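Progress report to the Girard fund: good practice for household robot recordings
Reporting period ending in January 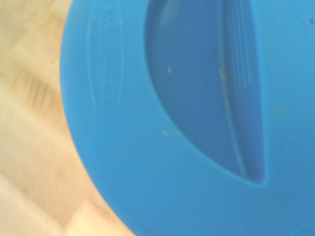
Wrist view at close range: blue molded plastic with a ribbed recess and a few tan specks on it.

We are glad to be writing to you again, and with rather more to show than last time. As you will remember, the Gosley workshop was asked to draft a plain set of working rules for people who record robot arms handling everyday items, and to try those rules out on our own bench before passing them to our partners at Wirkorach.

The draft now has two parts. The first covers the bench itself: lighting, clear space, who may reach in and when, and where the stop button has to sit. The second covers the recordings, and it has grown longer than we planned – mostly thanks to the good questions that came back from Wirkorach. We have made 448 recordings under the draft so far, toward the 2,000 in our agreement, and 70 of them have been checked by a second reader.

Close views took up a good deal of our discussion. When the wrist camera is very near a smooth surface, molded lettering can blur until it can't be read, and our early notes were too quick to fill in a name anyway. The rule now says that a label nobody can read is entered as unreadable, full stop. Crumbs or grit on an item are noted as well, and the item is wiped before the next session (we argued over this one for most of an afternoon, very pleasantly).

Costetix has kindly agreed to read the safety section, and we expect some wording to change after that. Spending is in line with the plan, apart from the second reader's hours, which ran a little over. We would love to have you visit once the next draft is ready, and we will send it to you ahead of time.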